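Speaker notes – "Color at Home Without the Panic"
Evening talk, Bedia community room, February

Slide 1. Hi everybody, I'm Geetha Annamalai, and I've painted the same hallway 7 times. (Wait for the laugh. If there isn't one, keep going!) Gangadharan is my brother and he did most of the rolling, so please be nice to him at the break.

Slide 2. Start with the hallway story. I picked a gray from a tiny chip in the store, and on my wall it went purple by dinner time. Paint chips are small and walls are huge, and a color gets stronger when there's more of it. So buy the sample pot. Paint a big piece of cardboard, two coats, and move it around the room for a couple of days. Look at it at breakfast, look at it with the lamps on.

Pass the cardboard around here. Nadiia has the spare one.

Slide 3. Warm and cool. Get someone to shout out a warm color, then a cool one, and put them side by side on the felt board. Let people squint at it. 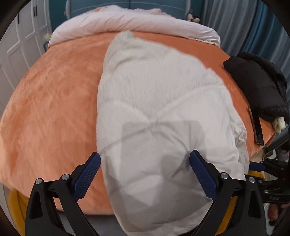 Slide 4. Opposites! Blue and orange sit across from each other on the color wheel, and each one makes the other look brighter. That scares people, and I get it, because full-strength blue next to full-strength orange is a sports jersey. The trick is to let one of them calm down. Look at the bed: the orange gets to be loud, the headboard is a muted blue, and the wall behind it is a dark teal that stays on the blue side of things. Then there's that pale pinkish-white bedding across the top, which gives your eyes a little rest. Ask who would sleep in there. Hands up, no judging.

Slide 5. Texture. Short one if we're running late. Anything with a pile changes color depending on which way it's brushed, so stroke the velvet swatch both ways and hold it up to the light. Same swatch, two oranges – I could do this all day.

Slide 6. Money. You can try most of this for 30 dollars or less. Pillow covers first, then a throw, then paint. Curtains last, please, I still have the mustard ones.

Questions until 9, then we need to stack the chairs. Zdislava has the sign-up sheet for the paint swap.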